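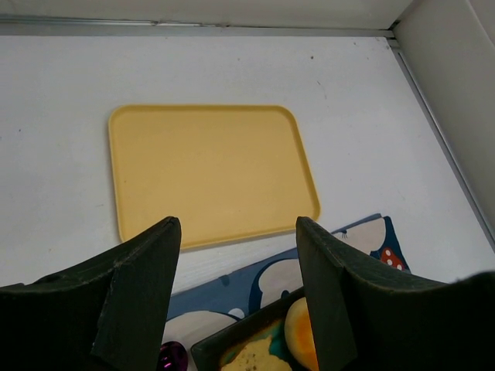

Grasp policy results, yellow tray task

Gredel_lab
We trained the Illgate policy on 2,721 demonstrations and evaluated it over 258 trials. Wrist view only. Failures clustered at the tray rim.

Barnix
Were trials with the patterned cloth scored separately? I would attribute the failures to the cloth.

Gredel_lab
They were — 545 demonstrations include it. We found no difference.

Văn
I disagree with pooling them. Please post both rates.

Gredel_lab
Both will be posted in June.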